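Project report: writing house rules for the Nomumell arm station
Lanying Tang and Ruth Restrepo

When Ruth and I picked this project in November, I figured we'd spend most of it on code. We spent most of it arguing about a checklist! Our station already worked fine for the people who built it, but every new student ran it a little differently, and the logs were a mess (one folder was called "good ones maybe"). So our goal was a set of rules that a first-timer could follow without asking anyone.

We started by reading through 1077 old run logs. Of those, 209 had no note about who was at the controls, and 73 didn't say which objects were used. That pretty much wrote our first rule for us: no operator name and no object list, no run. Ruth wanted the software to block you until both are filled in, and she was right.

The second batch of rules covers the work area. Objects start inside the cardboard walls and stay there, and if something ends up outside, you stop the arm before you reach for it. Tape gets checked at the start of a session. We also wrote down that hands stay off the table any time the motors are live, even if the arm is "just sitting there" – my words from week one, sadly.
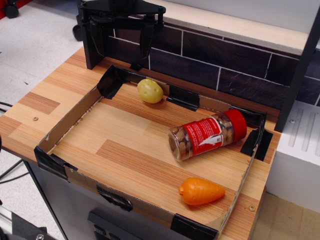
Speed limits took the longest. I wanted one number for everything and Ruth wanted a different one for each task, so we settled on a slow default that you can raise after a clean practice run. The person with the stop button does only that job. No phone, no typing notes, no helping with the setup.

We tried the draft on 100 runs with students from the Himis group, who had never used our station. Every log came back with a name and an object list, which made me ridiculously happy. The speed rule did worse. People skipped the practice run when they were in a hurry, and two of them told us they thought it was optional (our wording said "should," so fair enough). It says "must" now.

Still on our list: a shorter version to tape up by the stop button, and a rule for what to do when the operators swap halfway through a session.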